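Plarnano two-arm bench cell: review after a season of use

Posted 5th September

We bought the Plarnano cell secondhand through a dealer in Skestulbridge and have been running it at our shop in Zustville since last November. The job is handling smartphones: picking them up, turning them over, passing them from arm to arm, setting them down. This review is mostly about setting it up and keeping it working, which is what I wanted to read before we paid for it and couldn't find.

The two arms came already wired. Getting them onto the rail took an afternoon, and getting them level took most of the next day. The bolts are easy to reach, but the rail itself will twist if you tighten one end fully before the other. Go back and forth in small turns. The manual skips this.

The grippers are the best part of the kit. The fingers are wedge-shaped with blunt tips, and they go on and come off with a hex key. We check them for play every 230 cycles and swap them at 900. You could probably go longer. Ours had worn enough at 1,919 that flat phones started slipping, and that was the last time I let it run that far. 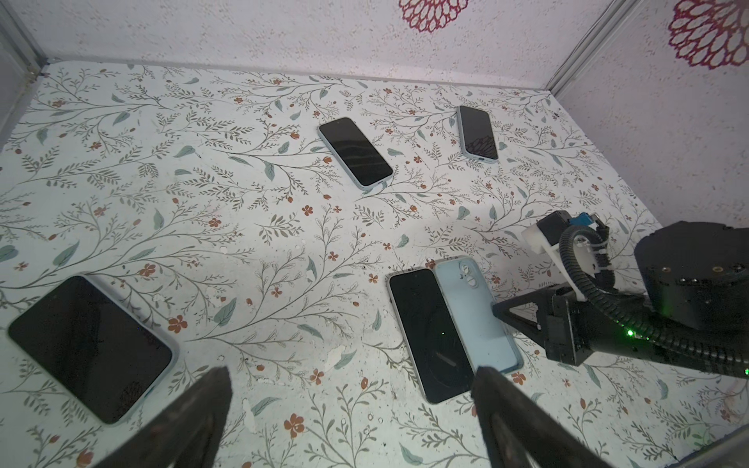
Glossy screens are the other thing to plan for. Wrist cameras don't like reflections, and our first week of grasp failures was mostly down to overhead light. We turned the lamps toward the walls and dropped the exposure two steps. After that the failure rate was low enough that I stopped writing it down.

Cable routing is where I'd take points off. The sleeve on each arm needs a generous loop at the wrist or it pulls on the camera mount when the joint rolls. Too generous and it drags on the table. We retied ours 3 times before we were happy. Buy extra cable ties, and put the arm through its full range by hand with the power off before you trim anything.

The mounts for the cameras are fine. One cracked when I overtightened it, and Holovko sent a replacement that fit without filing. They also sell a stiffer version, which I haven't tried. 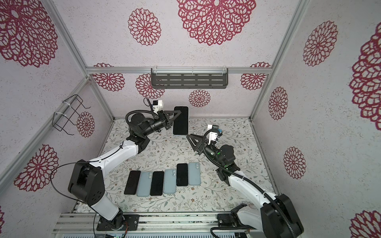 Calibration between the two arms matters more than calibration to the table. If each arm is a little off on its own, single picks still work and you may not notice. A shared hold shows it up right away. The test we use is a phone stood on its edge with a gripper on either side, and the rest left lying flat in a loose row in front, some face up and some face down. If the standing phone leans or creeps as the grippers close, redo the arm-to-arm offset before touching anything else. The routine takes almost an hour and wants the cell left alone while it runs.

Day to day there isn't much to do. Wipe the camera lenses, look over the connectors, check that the base bolts haven't backed out. The mat scuffs easily, so keep a spare if your vision setup cares about the background.

Good: solid arms, quick finger changes, sensible bolt access.

Bad: thin manual, fussy cables, slow calibration.

I'd buy it again at the secondhand price. At the new price I'd want the stiffer camera mounts included – and a better manual.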